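Storach

Storach is a towel-sorting robot developed in a shared workshop by Zsófia Halász and Sándor Pap. It picks towels from a mixed pile on a table, one at a time, and sets them down by color. The design files are maintained by Csenge Jakab under the name Kosik.

Hardware

The gripper has two black fingers. The closing speed is limited to 80 mm per second, and each lift is held for 2 seconds before the arm moves sideways. Microfiber was adopted as the test material in June.
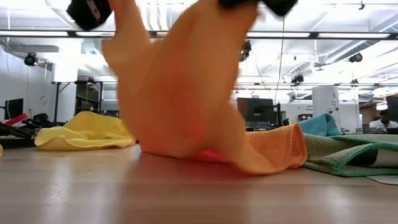

Lifting an orange microfiber towel, with others on the table.

Control

Grasp points are chosen by color segmentation followed by a search for raised folds. A fold against a different color is preferred over one in the middle of a single towel. The first version, written by Ariel Espiritu, used the center of the largest color region and often took hold of two layers. 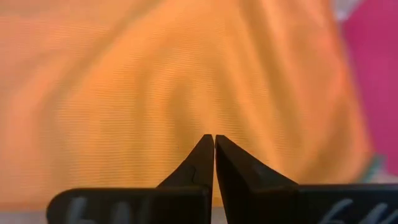 A later version added a check on finger spacing after closing. If the gap is larger than expected for one fold, the gripper opens and the search is repeated. The threshold is set by hand for each fabric. Halász logged 600 lifts with this version.

See also: Trullico, Robles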